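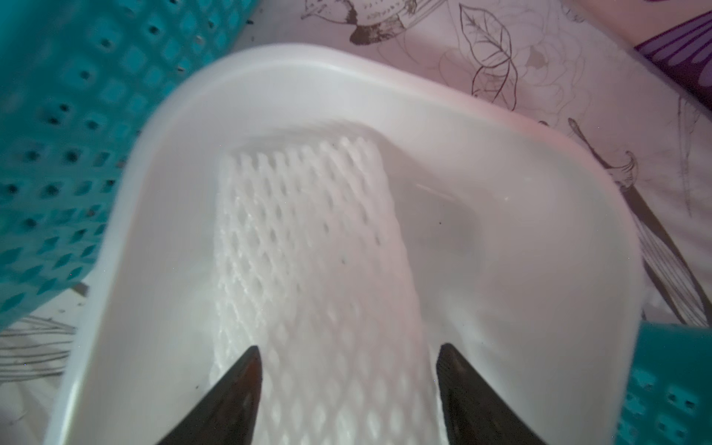
Varkia Group – Soft Object Handling, Prinilport Laboratory

Print | E-mail

Posted under: Research News, Manipulation

Learning where to close the fingers: new results with soft packaging

9/10/21

The Varkia Group has finished the first part of its study on how a robot arm can learn to pick up light and soft packaging. The results were shown to our partners in Bragança, and a written report is now in preparation. The method has the name Dremier and it was developed in Prinilport by a team of four people.

The foam net that protects fruit is one of the most difficult objects in the study. It weighs almost nothing, it has many holes, and its shape changes each time when somebody puts it down. A person takes it without thinking. For a gripper with two fingers the task is less simple, as the fingers can close on a part which looks solid to the camera but gives way when it is touched. The net can also fold or get longer under the fingers, and then the position which was computed before is no longer correct.

In the usual way of working, a robot first makes a model of the object and then looks for a good place to hold it. This is successful with cups, boxes and bottles. With a net, the model is old as soon as the fingers touch it. The Dremier method does not try to keep a full model. It uses the view from a small camera near the gripper and asks again and again a more limited question: if the fingers would close now, how much material would be between them? The answer is a single value, and the arm moves to make this value better. Only when the value stays high for a short time do the fingers close.

"We had a long discussion in the group if such a simple value can be enough," says Balthasar Hubmann, who leads the study. "My own opinion was that it would fail with anything that has holes. I was wrong in this, and I am glad that my colleagues did not listen to me too much."

The value is learned from demonstrations. An operator guides the arm to the object, spreads the fingers on both sides of it and closes them. The system records the camera view during the whole approach, also the part where the operator hesitates or corrects the direction. In earlier work the group removed these corrections from the data in order to have clean movements. For the present study they were kept, and this had more influence on the result than any change in the software. A robot that has seen only perfect approaches does not know what to do when it arrives a little to the side.

The study includes 18 kinds of household and packaging items, among them foam nets, thin bags, cloths and paper wrappers. For each kind the operators recorded 35 demonstrations. The items were laid in a tray or directly on a table, and the surroundings were changed often between the recordings. Printed fabrics were used under the tray, and baskets and other things were left standing close to it. The reason is practical. In the laboratory it is easy to have a plain grey table, but a kitchen or a small packing room does not look like this, and a method that depends on the plain table has not much value outside.

White objects in white trays received special attention. There the difference between the item and the floor of the tray is small, and reflections on the plastic can be brighter than the item itself. In the first tests the arm followed such a reflection several times and closed the fingers beside the net. After the group added more recordings with changing light, this error became rare, but it has not disappeared completely. Shiny trays with a strong lamp directly over them remain a problem, and the report will say this clearly.

Another result was not expected. The method worked better when the near part of the item was out of focus in the camera view. The group believes that the blur helps the system to estimate distance, because the pattern of the net is sharp far away and soft when it is close to the camera. This is only an explanation for the moment. A separate test with a different lens is planned, and until then Mr. Hubmann prefers not to make a claim about it.

The comparison with the older method of the group was made in May. Both methods received the same items in the same positions, and an operator who did not know which method was running decided if a grasp was good. For stiff items there was no clear difference. For nets and thin bags, Dremier was the better one in all four rooms where the test took place. It was also slower. The arm makes many small corrections before the fingers close, and for a packing line this speed would not be acceptable today.

"Speed was not our subject in this part," says Hubmann. "First I want to know that the fingers are at the correct place. If we begin with speed, we learn mainly how to be wrong in less time."

The partners in Bragança, who work on the handling of fresh fruit, will now repeat the comparison with their own arm. They use another gripper with wider fingers, so the learned value must be adapted. It is still open how many new demonstrations are necessary for this step. The group in Prinilport hopes that a small number is sufficient – if all recordings have to be made again for each gripper, the method would be too expensive for most users.

In the next part of the study the robot will not only pick up the item but also lay it flat in another place. For this the fingers must open without pulling the net along with them, and the present system has no knowledge of this. Recordings with opening fingers have already started.

The report and the recordings will be available to other groups after the internal review. Questions about the study can be sent to the Varkia Group office in Prinilport.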